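2025-08-06, Grelton workshop, back bench

Good evening on the arm! Lamisi had reprinted the finger pads (the soft ones, 2 mm thicker than the June set) so I swapped them on before the kettle had even boiled. Skotach still grumbles on start-up, but it homes fine if you let it sulk for a bit.

Tonight's job was the bottle task again, red tray at the back, two green pop bottles, one standing in the tray and one on its side on the table in front of it.

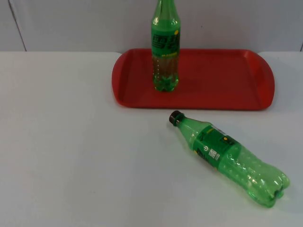 Why not just close the gripper harder? Thin plastic caves in at the waist and then the whole thing squirts out sideways, so I've capped the servo at 285 and left 300 for the wooden blocks.

Joni reckons the approach angle matters more than the grip anyway, and wants to try coming in along the bottle's length – I'm not convinced, but it's a ten-minute change. Log is up to line 1,131, saved on the Nieminen drive.

Still to do: tighten the elbow belt, find the short hex key.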